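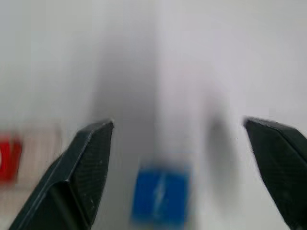 About Parkbridge Blocks

We make small blocks for small hands. Painted cubes, mostly. Also tiles, trays, a few sorting boxes, and whatever else we've talked ourselves into this season. Parkbridge is the name of the street the first shop was on. We moved. Kept the name, it was already on the boxes.

This page has been on the to-do list since March. Writing it between orders, so excuse the shape of it.

What we do

Cubes with a mark on top. That's the core of it and always has been. One color per block, one plain white mark, nothing else to look at. Stripes, dots, zigzags, rings, a moon, a fish that people keep telling us looks like a leaf. Kids match them, line them up, stack them, hide them in shoes. Teachers use them for sorting and patterns. Grandparents buy them because they look like something they used to have.

We sell to families, preschools, play groups, a few speech and hand therapy rooms, and a couple of board game people who need good pieces and don't want to order a truckload.

Single blocks too. Always single blocks. More on that further down.

How it started

One set, made at a kitchen table, for one classroom. The classroom was the toddler room at Nikbridge, a little preschool two towns over, and they had a bin of blocks that had been through everything. Half the pictures rubbed off. Some had three or four tiny drawings on each side, and the kids would argue over which one was the real one. The teachers asked for something simpler. Big shape, strong color, done.

So we made a set. Then the room next door wanted one. Then a parent wanted one for home, and another parent, and by the end of that school year we had a spreadsheet and a sore wrist.

First ones were not great. Edges too sharp, paint too thick, and the white went yellow on the ones that lived by the window. Nikbridge kept theirs anyway and still has a few in a jar by the sign-in desk. We have offered to replace them. They said no thank you.

The color thing

We get asked why we don't do pastels. We did. A soft range, very pretty, sold badly, and on a pale table or a beige rug the things just vanished. You'd hear a parent stepping on one before anybody spotted it. Strong colors find their way home at cleanup time.

Current colors: red, royal blue, leaf green, yellow, orange, black. Purple comes and goes. We can't get purple to match from batch to batch and we won't ship two purples in one box, so when a batch is off it goes in the seconds bin.

The marks are white on everything except yellow, where they're black. White on yellow was a mistake we made once, for a whole winter.

The marks

Every mark has to pass the squint test. Put the block on the table, take a step back, squint. If you can't tell what it is, we draw it again. Fatter line usually. Sometimes fewer points. The zigzag used to have five bends and now it doesn't. Kids call it lightning and we've given up and put lightning on the order form.

Marks go on the top face only in the standard set. There is a version with the mark on every side, for younger ones who get upset when it lands wrong way up. Same price. Just tick the box when you order.

We do custom marks for schools – initials, a class animal, that kind of thing. Keep it simple please. We had somebody send us a full crest with a motto. It was lovely. It would not fit on a block.

Swai

Swai is our main set and pays for most of the rest. Six colors, a mark on each block, a flat tray to hold them and a cloth bag for when the tray gets lost, and it will. No instructions in the box. There used to be a booklet with games in it and almost everyone told us it went straight in the recycling, so now the games are a single card and you can ask for it or not.

A few things people do with Swai that we like:

Hide one under a cup and guess the mark.
Copy my row – grown-up lays out a line, kid builds the same one underneath.
All the blues in a heap, all the reds in a heap, then knock over both heaps.
Feely bag, though you can't feel the paint so it only works for counting.
Post them through a hole in a shoebox. Over and over. For an hour if you are lucky.

The Cundholm tray

Named for the place we get the tray boards cut. Cundholm is a small yard, does a good clean job, answers the phone. The tray has a low lip so blocks don't shoot off when somebody bumps the table, and the lip stops short of one corner so you can sweep everything out with your hand. That gap in the corner took more arguing than the rest of the tray put together.

Trays come in plain or white. White shows up the colors best. It also shows up crayon. Your call.

The workroom

Long room, big tables, too many jars. Cutting and sanding at the far end with the door shut. Painting in the middle. Marking and checking up front under the good lights, where it's quiet in the mornings and not at all quiet in the afternoon when the delivery van comes.

Checking is the slow part. Every block gets picked up and turned over. Corners, paint, mark straight, no drips. The ones that miss go in the seconds bin, and the seconds get sold cheap at the door on Monday mornings from 9 until they're gone. Nothing wrong with most of them. Crooked fish, that sort of thing. Local schools get first pick if they let us know before the weekend.

We use one size of block for all the sets, so a new one always fits in with the old ones and everything sits right in the tray. People have bought sets years apart and mixed them. That was the idea.

Some numbers, because people ask

First full year we made 800 blocks and thought we were flying.
Last year we sent out 362 sets, plus singles.
Our biggest single order was 3,000 blocks, for a group of preschools all opening at once. We said yes before checking whether we could. We could, just. The painting table has not been the same color since.
We do 3 big paint runs a year. If the color you want is out of stock it means we're between runs and not that it's gone for good.

Lost blocks

Back to the singles. Somebody always loses one. It is nearly always the one that matters most, and it is nearly always bedtime. So we sell every block on its own, any color, any mark, and we keep the old marks in a drawer too. Tell us what's missing and we'll match it as close as we can. If the rest of your set has faded a bit the new one will look very new for a while. Gets scuffed in soon enough.

If you are not sure what the mark was called just describe it. Blue with the squiggle. Red with the round thing. We'll work it out. A photo of the rest of the set helps, even a bad one.

Looking after them

Wipe with a damp cloth, then let them dry properly on a towel. No dishwasher. No soaking. Don't leave a set out in the yard all summer and then write to us. A pencil eraser takes crayon off the white marks pretty well. Go gently.

Check the blocks over now and then, and if one has cracked or the paint is lifting, take it out of the box and get in touch. We'll swap it.

For schools and play groups

We'll send a sample bag before you order. Two or three colors, a couple of marks, keep them as long as you like and let the kids have at them. Class orders come loose in tubs or made up into seperate sets, you choose. Loose is cheaper and quicker. Sets are nicer to hand out.

We can do a color-only order with no marks at all, for building. We can also do all one mark in every color, or every mark in one color. A therapist asked for that last one and now it's on the list for everyone.

Bills go out with the order. Schools get a month to pay. If your office needs a form filled in, send the form, we've seen worse.

What we don't do

No batteries, no sounds, no app. We don't do cartoon characters. We don't do alphabet blocks either – plenty of good ones around already, and our mark table is full.

We don't rush the drying. That's usually the hold up if your order is taking longer than you expected. Two coats, then the mark, then it sits. Humid weeks are slow weeks.

Visiting

You can come by. Ring first, the bell at the front doesn't work and we can't hear knocking over the sander. Kids welcome at the front tables, there's a tub of odd blocks out for them to play with. Not at the far end. Parking is on the side street, please leave the gate clear for the van.

School visits in the mornings only, small groups. We'll show them the painting and let everybody choose a mark for a block to take home. Most of them choose lightning. There is usually one who wants the fish.

Getting in touch

Use the order form for orders and the contact page for everythng else. We read all of it, normally late in the day. If you haven't heard back by the end of the week, write again, it has probably slid under something.

Wholesale list and paint colors are on the Shops page. Care card is on the Downloads page, along with the games card if yours didn't turn up.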